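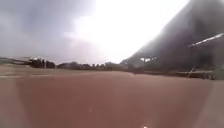
Community > Newsletter > Out and About

Morning laps at Hamberg

A good many of you have written in asking whether the walking and jogging group is still going, and I am very happy to say that it is! We meet at the Hamberg track at the same early hour as ever, and if you haven't been by since April you are missing one of the nicest ways I know to start a day (and I say that as a person who used to need two cups of coffee before she could find her shoes). 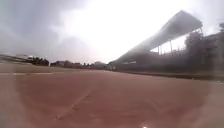
The grandstand at Hamberg, from the track.

Sotiris Makris, who got us all going in the first place, did 16 laps last week and was still chatting at the end of them. Most of us are happy with five. Our oldest regular is 80 and she prefers to walk with a friend, and the two of them get through more news in a morning than this newsletter does in a month.
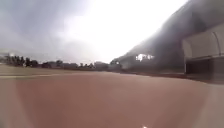
Do I need special shoes for the track?
Ordinary running or walking shoes are fine, but please leave the spikes at home and knock the mud off your soles first.

I know a few people feel shy about coming along on their own, with the faster runners about, but they really are a friendly bunch and everyone finds a pace sooner or later. Walkers usually take the outside lanes, and you can stop whenever you like.
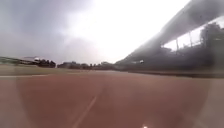
Getting there

The lot on the Daltov side is the easier one, and there is nearly always room if you come early. If you're taking the bus, get off at Sestetti and walk back toward the gate. Bring water and a light jacket, as it can be breezy out there, and come say hello to Sotiris or to me before you set off.

16 shares | 5 comments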